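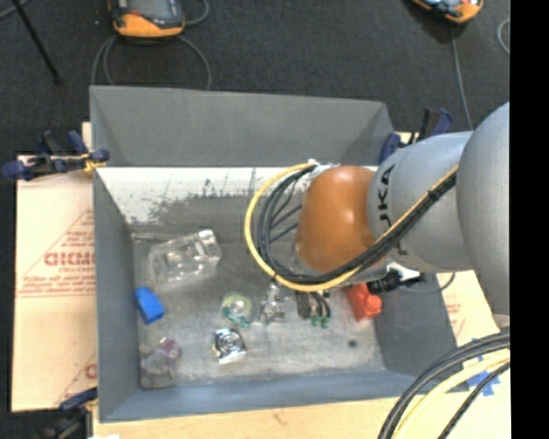
A colleague over at Vedar wrote in after the last version of this page to say that a robot which stops on its own is a robot doing its job, and could we please stop calling it "the fault". Fair enough. The stopping was fine. It's the bit just before the stopping that this page is for.

## Jorkton bin cell: questions about the cable snag

**What went wrong?**

In March the arm reached down into the picking bin, turned its wrist, and took a loop of its own cabling along the rim with it. The loop caught. The arm carried on pulling until the joint torque limit tripped, at which point everything stopped and the pendant filled up with red text. The bin, which in those days was only resting on the bench, had moved 70 mm towards the door.

**Was anyone hurt?**

No. The person running the cell was at the desk. One cable sheath was scraped through and a connector had to be replaced.

**Why didn't the collision checker catch it?**

The collision checker knows about the arm, the tool, the bin and the bench. It has never heard of cables. As far as Hosis (our planning software) is concerned, power and signal arrive at the gripper by good wishes. The planned path was perfectly clear of the bin, and so was the arm, all the way through.

**Can't you just model the cables?**

We tried. Cables move, and they move differently in the afternoon when they've warmed up and gone soft. What we have now is a fat invisible cylinder round the wrist, 80 mm wider than the wrist itself, which the planner must keep out of the walls. It is crude, and it has ruled out a good many grasps near the sides. Complaints about this should be sent to whoever designed bins with sides.

**Why does the bin have clamps on it now?**

See "moved towards the door". Check the clamps at the start of every session by trying to shift the bin with your hand. If it shifts, tighten them and redo the bin calibration, in that order. Doing it the other way round has been tried.

**Doesn't a clamped bin make a snag worse?**

Yes, a bit. A loose bin gives way and a clamped one doesn't, so the force builds up faster and the arm trips sooner. We prefer an early trip to a bin on the floor. It's also why the torque limit is now set at 60 per cent of its old value, and why you may not put it back up because your picks are "nearly working".

**Why is there still slack in the cables?**

The wrist has to turn. A tight cable would survive until the first full rotation. The loop should be long enough for the wrist to go to both ends of its range by hand-guiding and no longer. Ties go on the bundle, never round a joint. If you find a tie round a joint, cut it off and write it in the log -- we would like to know, and we promise to be only slightly unpleasant.

**Which objects set it off?**

Anything lying close under a wall. The arm tilts to reach it, and the tilt is what brings the loop down to the rim. Clear plastic is the other troublemaker: Kuusisto, which does the grasp detection, sees the reflections and guesses the depth, sometimes to a point below the bin floor. A small shiny thing can send the arm a good deal lower than any small shiny thing deserves. There is a floor limit now, and please leave it on.

**The arm has stopped and it's caught on something. What do I do?**

1. Press the emergency stop, even though the arm isn't moving.
2. Look at where the cable is before you touch anything.
3. Do not press "resume". Resume means "carry on pulling".
4. Don't put your hand between the arm and the bin wall. A stretched cable lets go all at once.
5. Once you can see which way is out, reset the stop and jog away in the opposite direction, at the lowest speed.
6. If you can't see which way is out, leave it stopped and fetch someone who knows the cell.

**It came free by itself. Do I still have to log it?**

Yes. Of the 20 stops in the log before the big one, most say "cleared itself" and nothing else. It would have been useful to know from what.

**Are the controllers affected?**

Only in teleoperation, and only by you. The torque limit still applies when you're driving, but the wrist cylinder does not, so the only thing keeping the cables off the rim is your own eyesight. Go slowly near the walls.

**Is this fixed, then?**

It hasn't happened since April. The replacement cable guide from Vedar is on order and will get its own entry on this page once it has been fitted and has done something annoying.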